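Court Reporter, Jurnton

Prevska News is hiring a full-time reporter to cover the criminal and family courts in Jurnton. You will file up to 7 stories a week, from first hearings to sentencing, and work with our night desk on breaking verdicts.

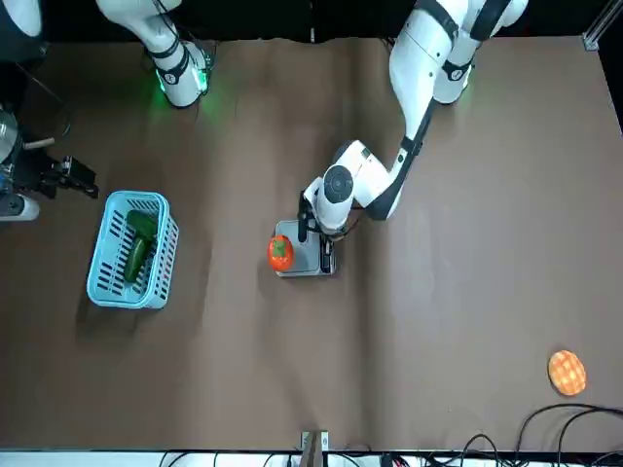
Applicants need 2 years in a newsroom and a working knowledge of contempt and privacy rules. Shorthand is a plus. Ngân Cao edits the courts page and will set a short writing test. Finalists spend a morning on the desk and mark up a long transcript by hand, laid out on a big table covered in brown paper like this one.

Pay is $98 per shift for the 20-shift trial, then salaried. Parking is paid.

Send a resume and three clips to Ieuan Pugh, Prevska News, Jurnton, by the end of April.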